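4. Washing and storing the carry bags

For the Fadness packing kit, shop copy. Section 3 has the seam repairs, don't mix them up. Questions to Rania Ghoneim.

4.1 Before you wash

1. Empty the bag. Turn out the corners, crumbs and grit collect there.
2. Check for pins, tags, receipts.
3. Canvas only in this wash. Plastic bags get wiped, see 4.3.

CAUTION: No bleach on natural canvas. Goes yellow in patches and stays that way.

4.2 Canvas – wash and dry

1. Cold water, mild soap. Soak up to 19 minutes.
2. Rub marks with a soft brush, along the weave. Dont scrub in circles.
3. Rinse 2 times. Squeeze, no wringing.
4. Pull back to shape while damp, hang by the bottom hem.
5. Iron inside out if you must. Medium.

Note: expect some shrinkage first time. Kasun Matubbar has the size chart for the old Naylor bags, those were cut bigger.

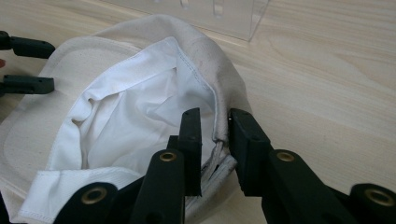
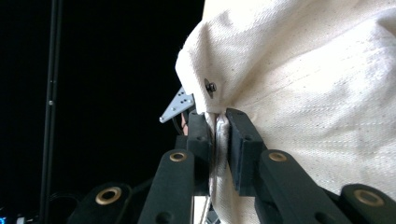
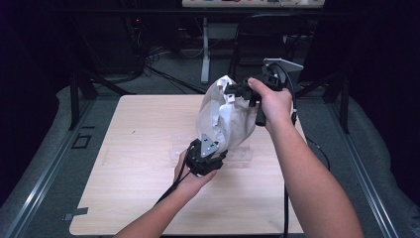 Fig. 4 – Bag materials. First two: cream canvas. Last: white plastic.

4.3 Plastic – wipe down

1. Damp cloth, inside then outside.
2. Stand open until dry. Trapped water smells by morning.
3. Any split longer then a thumb – recycle it.

CAUTION: Keep plastic bags away from small children and off heaters.

4.4 Storage

1. Fold canvas in thirds, handles in. Stack flat.
2. Plastic goes in the lidded bin, not on the shelf.
3. Dry cupboard, door shut. Check for moths in July.
4. Shelf label must match stock number. Large canvas is 892.

Missing labels: ask Gayan Kumarasinghe, before 4 pm.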